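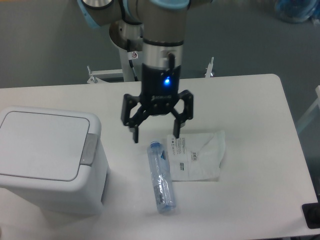
Lecture notes, action chunking pt. 2 (2021-01-20). Recap: policy sees one camera view + joint angles, outputs a chunk of k future poses, runs part of the chunk, then replans. Last time k = 1, jittery. Today k = 22. Keep the table task in mind, bottle and bag lying side by side, bin with a lid and a button on its edge. Two things to grab, one thing to press, so the order matters and the policy has to get it from the image.

**Why chunks help**
- demos have pauses. Single step policy learns to pause forever
- fewer decisions per episode = less drift
- cost: slow to react if somthing slips 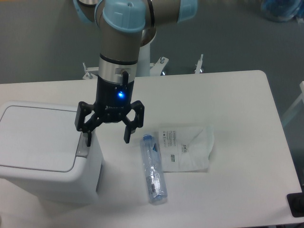
**Blending.** Chunks overlap, so average them. Weights fall off with age, w = exp(-m·age). Small m = smooth but laggy. Majumder's version drops anything older than 4 steps, simpler, try that first.

Careful w/ gripper channel!! Don't average open/close. Take newest value only. Half-closed fingers come from this bug, every year.

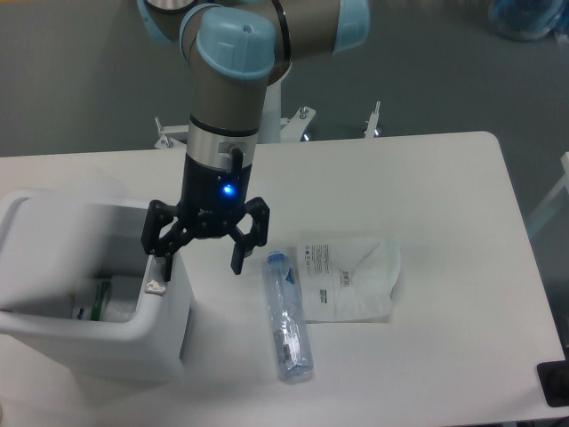 **Results (Dalow set, 2000 demos)**
- k = 1: stalls before the grasp, mostly
- k = 22, no blending: gets there, jerks at chunk edges
- k = 22 + blending: best of the three
- lid state is the weak spot. Open vs closed look alike to a small encoder, white on white. Kuusk thinks crop + higher res, not tested yet

**For next time**
- read Maluleke handout, p. 27 on (skip the proof)
- rerun the Brusen notebook with m at two diferent values, bring plots
- Q to think about: should k shrink near contact? how would the policy know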